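Pendside Community Kitchen > Grants > Reports > Second progress report

Pendside lunch program: second progress report to the Fondetti Fund

9th September
Posted by the Pendside program coordinator

Quick one this time, we're in the thick of the kitchen changeover and the portal closes at five. Full accounts to follow separately as agreed.

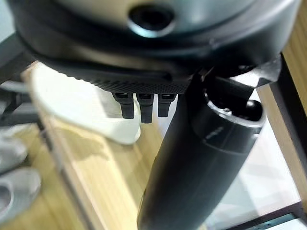 Short version: lunches are back to four days a week, the Wednesday delivery run is going again, cool room still not finished. Money is mostly where it should be. One request for a change at the bottom, please don't skip that bit.

Where we're up to

Meals served since January: 1,660. That's sit-down and delivered together. The first report only counted sit-down so please don't compare the two numbers directly, they'll look like a miracle. I've asked for the old delivery sheets to be typed up so we can give you a proper like-for-like in the final report.

Sit-down lunches run Monday, Tuesday, Thursday, Friday. Slow to start after the summer break, then picked up once the school went back and the bus timetable changed. The new bus gets in at ten to twelve, which suits us. The old one got in at half past and people were eating with their coats on so as not to miss the return.

Deliveries are to 14 households at the moment. Two more waiting on a phone call from us. Most of these are people just home from hospital and it's short term, a few weeks each, though a couple have been on the list since the start and I don't see that changing. We've stopped pretending it's a six week service. The leaflet needs rewriting to say so.

Menu: soup every day, one hot main, fruit or a pudding. The pudding is what they come for. Tried dropping it to fruit only on Mondays and heard about it for a month. It's back.

Kitchen

New stove is in and signed off. Gas fitting took three visits in place of one, second visit was for a part that should of been in the box. No extra charge for that.

Benches in. Splashback in. Extractor works but is loud, you can't take a phone call in there with it going. Installer says it will settle. We'll see.

Dishwasher is the old one. We had budgeted to replace it and then it was serviced and passed, so that line is unspent. See below.

Cool room. This is the big one. Supplied by Faltis, panels came on time, the compressor unit did not. We were told three weeks, then five, now "end of the month" without saying which month. In the meantime we've got the two domestic fridges from the hall plus a chest freezer on loan from the football club, and we're shopping three times a week where we should be shopping once. That costs fuel and it costs somebody's morning. It also means we can't say yes to the bulk veg offer from the Pascu farm, which is painful, it was a very good offer and I don't know how long they'll hold it.

I've written to Faltis twice and phoned more times than that. Have asked for a date in writing or a part refund. Will forward whatever comes back.

People

Cooking roster is full on Mondays and Tuesdays, thin on Thursdays, bad on Fridays. We did a food handling course in the hall and everyone who cooks now has the certificate, copies in the folder if you want them. Paid kitchen hours are as per the budget, no overtime claimed, though there's been some toil building up and it'll need to be taken before Christmas.

Drivers: enough for now. One car off the road. Insurance question from your last letter is sorted, the policy covers people using their own vehicles provided we hold a copy of the licence and we do.

What's been hard

Food prices. Eggs and cheese mainly. We costed the main at the rate we had when we applied and it's gone over that every month. We've managed with more lentils and less chicken and mostly nobody has minded. The fish pie has been retired until further notice.

The hall booking. Double booked twice in the winter, once with a blood pressure clinic and once with a wake. We shared the room with the clinic and it went fine, better than fine, some of the clinic people stayed for lunch and have come since. For the wake we moved out and did takeaway containers from the side door in the rain. There is now one calendar on the wall and one only.

Feedback. We said we'd survey. Put out 200 forms, got 135 back, which is more than I expected given the font size someone chose. Haven't done the proper write up. From reading through them: people want it warmer in the hall, want the radio off, want the radio on, would pay a bit more if asked, and would like a Wednesday lunch. Several wrote that it's the only meal in the week they eat with anybody else. I'll type up the comments and send them with the final report with names taken off.

Money

Kitchen fit-out is on budget apart from the cool room, where the last payment is held back untill the compressor is in. Food is over. Fuel is over because of the shopping runs. Printing is under, training is under (the trainer gave us the group rate). Dishwasher line untouched.

The spreadsheet is attached in the portal, second tab. Ignore the first tab, it's last year's and I can't get it to delete.

The request

We'd like to move the unspent dishwasher money over to food and fuel for the rest of the grant period. Total grant doesn't change. If you need a form for this let me know which one, the link in the handbook goes to a blank page. An answer before the end of the month would help a lot as we order dry goods for the quarter then.

If that can't be done then we'd drop to three lunch days from November. Would rather not, Fridays especially are only just getting going.

Next few months

- cool room commissioned, temperature logs started
- say yes or no to Pascu farm on the veg
- Friday cooks. Notice in the newsletter and at the library
- leaflet rewrite
- survey write up
- heating in the hall, have asked for a quote, this is the landlord's job but we may have to push
- look at whether a Wednesday sit-down is possible. Probably not this year, the delivery run takes the whole kitchen

Site visit: you mentioned coming up in spring. Any Tuesday or Thursday is good. Come at half eleven and stay to eat, parking is behind the hall and not on the verge, they do ticket.

Invoices for the stove and benches are scanned and in the portal. The gas one is sideways, sorry, will redo it if it's a problem for your auditors.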